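Hudel gripper kit, second look
Jul 25, 2018

The Hudel kit is sold as a drop-in replacement for the two-finger gripper you already have. It comes with the gripper, a wrist adaptor, one cable and a printed sheet for the wiring. Fitting took me 30 minutes, most of it spent on the adaptor screws, which are shorter than the sheet says.

Grip force is set in software on a scale up to 60. I leave it low for blocks and have had no reason to go higher. Homing is slow — about 2 seconds — and it homes again after every stop, so a long test drags.

Csenge Pintér asked whether it copes with stacking. I tape a square on the table as the target and build inside it, one block on the next.

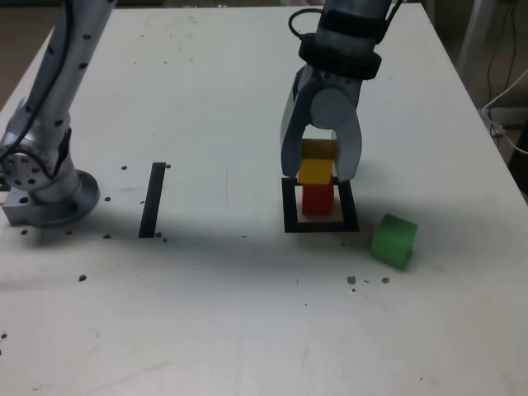 Release matters more than grip for this job. The default opening speed is too fast for my taste, and I halved it before doing anything else. The setting is lost at power-off, so put it in your start-up script. Hudel's support address did answer my question about that, after a reminder.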